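From: Grímur Stougaard
To: Claltby makers list
Date: 04/03/2018
Subject: Re: Twisted band, size and finish

> I like the plain band from the last batch but would like to try
> the rope pattern before I order. Does the small block on top
> get in the way when you wear it? And is the surface smooth, or
> does it need sanding first? I would want 5 of them for the
> June table if they look all right.

I wear mine on the right hand and the block only bothers me with gloves. It sits a little proud of the band, so turn it toward the palm if you are carrying boxes.

On the surface - no, it is not smooth, and I would leave it that way. I sanded one and lost most of the twist. A soft brush gets the dust out of the grooves. Skip the varnish too, it fills them in and the color goes blotchy.

The file is number 114 in the Panitier folder, under Rings. Use that one and ignore the older copy in Tusance, which has a thinner band and snapped on me twice. If you need a bigger size, scale the loop only and leave the block alone. Scaling the whole thing makes the block look clumsy.

The color is the orange-brown. It looks redder on my screen than it does on a white table, so go by this: 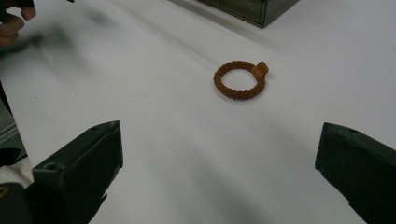
Rope pattern ring, block at upper right.

I can bring the sanded one along as well if you want to compare them. For the June table I would need your sizes by the end of the month before, and please send them to the list so Pan orders don't get mixed in with yours again.

Grímur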